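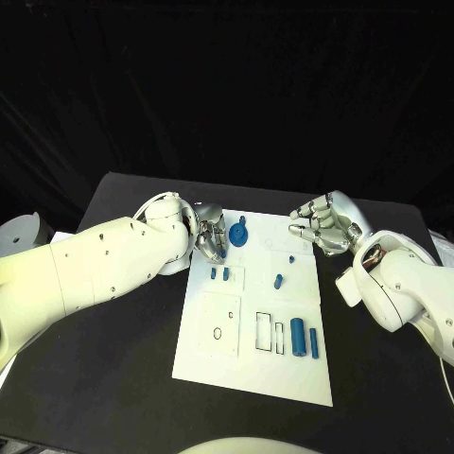
Barngate Household Recipe Cards, transcribed set

README

Read this before you use the data for anything. It covers what is in the set, where it came from, and what I would not trust it for.

What it is

522 handwritten recipe cards, typed up as plain text, one file per card. The cards came out of 29 kitchen boxes lent by families in and near Barngate. The earliest ones look old, but very few carry a date, and I have not guessed at any. If you see a version of this set with a "decade" column, someone else added it and I would like to know how.

Files

cards/ holds the transcriptions
boxes.csv links each card to its box
units.csv lists every measure as written, with no conversion
doubts.txt is my running list of things I could not read

Transcription

Dilani Begum typed the first pass and I checked it against the cards. Spelling is left alone. So are the sums, even where a cake calls for 6 cups of sugar and plainly shouldn't. We argued over whether to fix that one – it stays as written, with a note in doubts.txt.

Crossed-out words are kept in square brackets. Stains are marked [stain]. A question mark after a word means one of us read it differently.

What people claim about it

The set gets passed around as "authentic regional cooking." I don't buy it. At least 33 cards match, nearly word for word, the recipes printed in a leaflet that came with the Siddiqui pressure cooker. Others read like package directions. People copied what they liked, and a card in somebody's handwriting tells you only that they wrote it down. It doesn't tell you they ever cooked it.

The Clenance box is often quoted as proof that everyone in town made the same walnut loaf. That box has four walnut loaf cards, all in one hand. Count it as one cook.

Known problems

Oven settings are mostly words ("slow," "quick"). The old release turned these into degrees using a chart with no source. I took that column out in January and it isn't coming back.

"Cup" probably means several different cups.

Families chose which boxes to lend. Desserts are heavily over-represented, and weeknight dinners hardly appear.

The ingredient tags came from a script called Bimisen. It tags "butter the pan" as butter, which is fair, and "butter beans" as butter, which isn't. Check them by hand or leave them out.

Use

Free for study and teaching. Please keep the box numbers with the cards if you share a part of the set. Names of family members were removed before release, so don't try to put them back.

Corrections are welcome if they come with a card number.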